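The Case for an Unfinished Minute at the Table

October 20 has been a slow week for desk reviews, so I will use the space to argue about tabletops, specifically the light wooden kind sold for kitchens and shared workrooms. Most advice on the subject concerns storage. Trays, risers, drawer inserts and caddies are recommended in quantity, and the surface itself is treated as leftover area.

I consider this backward. A table is a work surface with a fixed capacity, and every permanent item on it reduces that capacity all day in exchange for a few minutes of use. My own table in the Penry workroom is 165 cm long. Until August it held a Pulier letter rack, a pen tray and a charging shelf, which together took up 42 cm of that length. The rack was used once a day at most. It now hangs on the wall beside the door, and the tray is in a drawer.

The usual objection is that a clear table attracts clutter. It does. Mail lands on it, then a bag, then whatever was in the bag. But a pile on an open surface can be removed in one pass, while a pile built around organizers has to be taken apart by hand. Clearing time matters more to me than the average tidiness of the room.

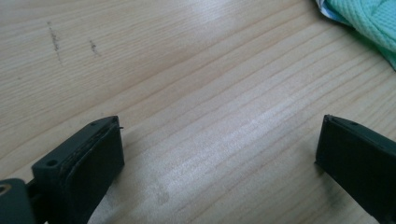 Wood color is the second point, and it gets less attention than it should. Dark tops hide pen marks and show dust; pale ones do the reverse. I prefer pale for small parts work. Dark items, such as the two black gripper fingers with their small screw holes, stand out clearly against light wood, and the same contrast applies to a dropped screw or a key.

Finish is a separate question. I would take a surface that can be wiped with a damp cloth over one that needs a mat, and I would buy the table before buying anything to put on it. The Drorkudel rack cost me 228 and solved a problem that a drawer already solved.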